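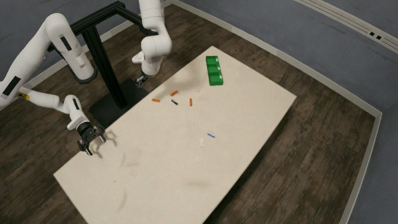 I had been meaning to get over to the Gilta open day ever since March, when a friend in purchasing passed me their flyer, and I finally made it in October 2018, after a drive of 248 miles and one very good slice of pie. What a friendly bunch! They run their trials in simulation first, so most of the morning went by in front of a big monitor with two white arms on it, and we visitors took turns picking which gripper to try next.

The two I most wanted to compare were the Zernuretti and the Dravia. Small blocks into a divided tray is exactly the sort of job we do at home, and I liked the Dravia for it – the fingers open nice and wide, and I found it easier to line up. The Zernuretti felt quicker to me, but fussier about the angle you come in at. I must have asked for the same pick over and over, and they were very patient with me.

After coffee we switched to the wrist view, which takes some getting used to (I kept tilting my head).

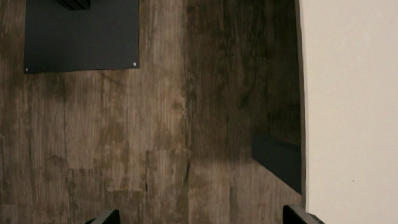
Looking down past the open fingers of the right hand to the plank floor.

Lunch was soup and rolls in the Khamphan hall, with 30 minutes for questions afterward. I asked about running both grippers from one controller and came home with a page of notes that I still need to type up.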